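Cleaning under the bathtub

Since we moved to the flat in Alard, I was a little afraid of the bathroom. The tub stands alone on the floor, very pretty, and the dust goes behind it and stays there. Last Tuesday I decided to do it properly. I put 4 spoons of Sular powder in warm water, took the long pale green handle of my brush or tool, and began at the window side.

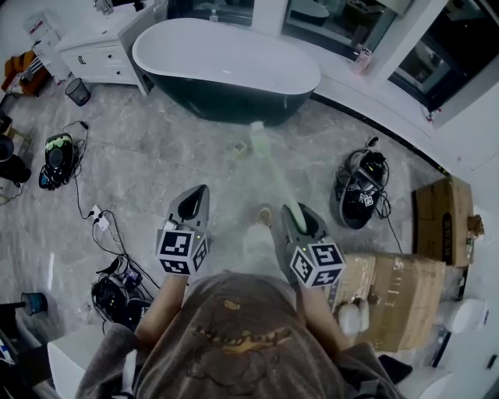 My sister-in-law wrote me that marble does not like strong powder, and that I should use only soap and a soft cloth. I read the Sular box again and she is right, it says not for natural stone. So I poured it away and started again at 11 with plain soap. The gray tiles have thin white veins, and I would be sorry to make them dull.

The dark outside of the tub shows every drop, so I will dry it each time — this is my new rule. Next I want to find a narrower brush for the wall side. Zosirport has one, but I will look first in the small shop on the corner.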